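Workshop Notes: Shape Blocks and Maple Boards for the Early Learning Rooms

2022-11-04

The Morent Center for Early Learning is pleased to report that its program of replacing worn sorting and stacking materials has entered its second stage. The first stage, completed in January, dealt with puzzles and threading sets. The present stage concerns the small shape blocks used at the sorting tables, together with the wooden boards on which they are laid out.

The need for replacement was established during the annual review of classroom materials. Of the 689 loose pieces held in the cupboards of the four lower rooms, 312 were found to be chipped, faded or without a matching partner. Many of these had been in use for longer than the records of the Center go back. Members of staff had also noted that painted blocks purchased from several different suppliers did not agree in size, so that a cylinder from one set could not be stacked on a cylinder from another without slipping.

After comparing the cost of new commercial sets with the cost of making the pieces in house, the Center decided to print its own. The work is led by Hjalti Kárason, Coordinator of Learning Materials, and has been supported by a grant of $4,000 from the Seneviratne Fund. The grant covers filament, replacement parts for the two printers in the Gridamero building, and the purchase of maple for the boards.

Each block is printed in a single color and in a simple solid form. Cylinders and hexagonal prisms were chosen first, as teachers asked for shapes that differ clearly to the hand as well as to the eye. The faint ridges left by printing have been kept. In the trials held last year, teachers reported that children gripped the ridged pieces more securely than the smooth ones, and sanding was therefore removed from the finishing procedure. Edges are still checked by hand before a block is released.

The boards are of pale maple, joined from planks of unequal width. A light wood was preferred so that red, yellow and green pieces would stand out plainly from the surface beneath them. The seams between the planks have proved useful in themselves, and several teachers now ask children to place one group of shapes above a seam and another below it.

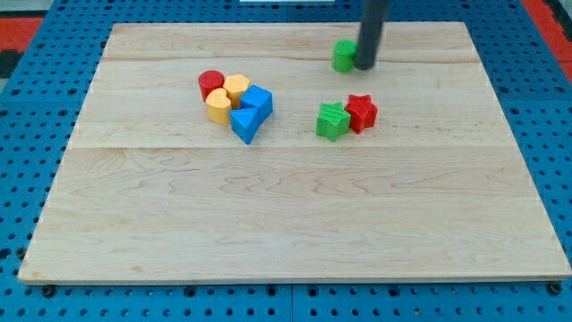

May the blocks be washed together with the other table toys?

They should be washed separately by hand in lukewarm water with mild soap, and left to air dry on a towel. The dishwasher must not be used, as high heat may cause printed plastic to warp.

The boards require different care. They should be wiped with a damp cloth and dried at once, and they should never be left standing in a sink. A thin coat of food-safe mineral oil is applied by the workshop at the beginning of each term. Rooms that notice a rough patch or a raised seam between these dates are asked to return the board to the workshop and to draw a replacement from the reserve shelf.

Distribution will take place room by room. A total of 14 sets has been approved for this stage – each set consisting of one board, a bag of blocks and a laminated card with suggested activities. The cards were prepared by the teaching staff and cover sorting by color, sorting by shape, copying a simple arrangement, and building the tallest tower that will stand without support. Rooms that share a corridor may wish to agree on a common storage place.

Older blocks that remain sound will be cleaned and passed on to the Dinico Playgroup, which has kindly offered to collect them. Rooms are requested to place these in the gray crates outside the workshop door, with incomplete or damaged pieces kept in a separate bag. Blocks should not be sent home with children, as the smaller pieces are not suitable for younger brothers and sisters.

Requests for additional shapes may be submitted in writing to Mr. Kárason through the staff mailbox. Half-round arches have already been requested by two rooms and will be considered when the printing of the present sets is complete.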